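Plinix Residents Board > Building Rules > Drying dishes and the kitchen surface policy

akum_43
Members are reminded that the revised kitchen rules take effect in May. Under section 2, dishes may be left to air-dry in a rack, provided the rack is cleared by 9 p.m. The board of the Sydorenko building adopted the same wording last year and has reported few complaints. 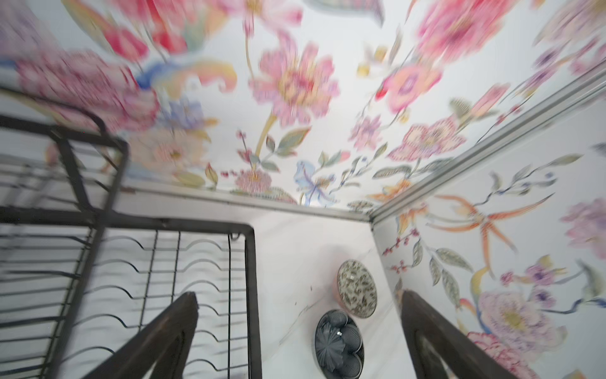
May residents use a towel in place of a rack? Towels are permitted, but they must be removed once the dishes are put away.

northstair88
I must respectfully object to the 9 p.m. limit. Several residents on my floor work evening shifts and do not eat until ten. The rule as written places them in violation every night.

akum_43
The objection is noted. The limit was set to keep the shared counters open for breakfast preparation — it was not directed at any group of residents. A written request for a later hour may be left at the office.
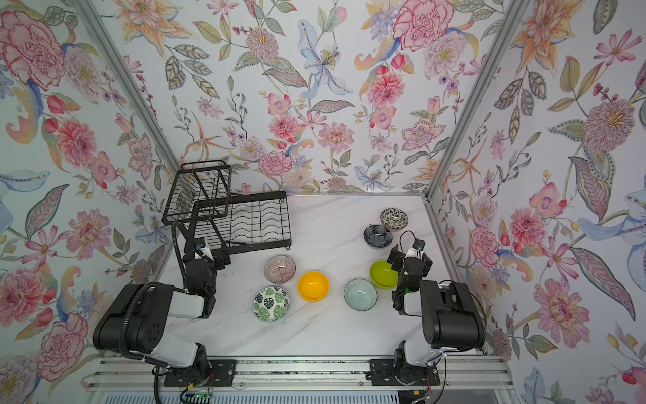

zemeck_tenant
Speaking for the Zemeck wing, we would support a morning deadline instead. Clearing by 7 a.m. would serve the same purpose and would not require exceptions.

northstair88
I would accept that proposal. I would also ask that the $88 fee for repeat violations be suspended until the matter is settled.

akum_43
The fee cannot be suspended without a vote. The morning deadline will be placed on the agenda — residents who oppose it should reply in this thread before the meeting.

quietfloor
I oppose it. Dishes left overnight attract insects, and the present rule should stand.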